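3.2 Dosing accuracy of the piston head

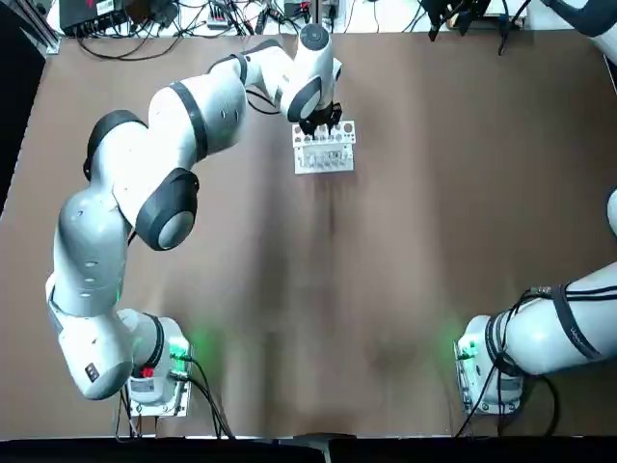

Figure 4. Brown work surface with two white robot arms and a white test tube rack.

The Pralent piston head was tested with purified water and with a glycerol mixture at the same nominal stroke. Each run consisted of 400 doses, and the collected mass was read after every dose on a balance placed beside the outlet. The first 30 doses of a run were discarded, as air held in the feed line affects the early strokes. Seal wear was checked by repeating the water run after 3022 cycles.

With water, the spread between doses stayed within the limit set in Section 2. The glycerol mixture gave a lower mean mass than its density predicts — an effect also noted by Rocha and Abreu for crank-driven fillers — and the shortfall grew with piston speed. We put this down to incomplete filling of the cylinder on the return stroke. Slowing the return stroke removed most of the error but lowered the output to 830 doses per hour. Changing the inlet valve spring had no clear effect at either speed.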